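How to Make Focaccia the Slow Way

Posted 3/17/21

I've been making focaccia nearly every week since we moved to Clitstead, and I still get a little thrill when I lift the lid in the morning and see all those bubbles! It's the friendliest bread I know. There's no kneading, no shaping to speak of, and the fridge does most of the work while you sleep.

What you'll need

463 g bread flour
A bit more than three-quarters of that weight in cold water (I use 370 g)
9 g fine salt
3 g instant yeast
Olive oil, and plenty of it
Flaky salt and rosemary for the top

I use Finura flour because our corner shop carries it, but any strong white flour will do. Go a little easier on the water if your flour is on the soft side.

Step 1: Mix

Stir the flour, fine salt and yeast together in your biggest bowl, then pour in the water. Mix with a wooden spoon until you can't find any dry bits. It'll look like a lumpy mess and you'll think you've done it wrong. Keep going! Cover it and leave it on the bench for half an hour.

Step 2: Fold

Wet your hands, grab one side of the dough, stretch it up and fold it over the middle. Turn the bowl and do that three more times. Rest for half an hour, then repeat. By the second round it should feel smooth and a bit springy — my favourite part of the whole job.
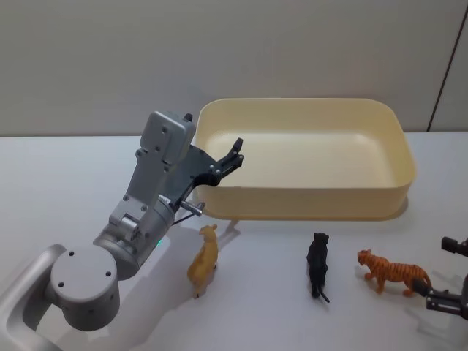
Step 3: Chill

Drizzle a spoonful of oil over the dough, cover the bowl tightly and put it in the fridge overnight. Twelve hours is good, and 24 is even better for flavour. In July, when our kitchen is at its coldest, I push it out to two days and the crumb is wonderful.

Step 4: Pan and rise

Pour three tablespoons of oil into a deep baking pan, tip in the dough and turn it over once so it's coated. Don't stretch it yet. Let it warm up for an hour, nudge it gently toward the corners, then leave it until it's puffy and wobbles when you shake the pan. Allow two to three hours for this.

Step 5: Dimple and bake

Heat the oven to 250 °C. Oil your fingers and press them right down to the bottom of the pan, all over — be bold! Scatter on the rosemary and flaky salt. Bake for 10 minutes, drop the heat to 200 °C, and give it another 12 to 15, until it's a deep golden colour. Move it to a rack straight away so the bottom stays crisp.

Leftovers freeze well. Cut the bread into squares first and warm them from frozen in a hot oven for eight minutes.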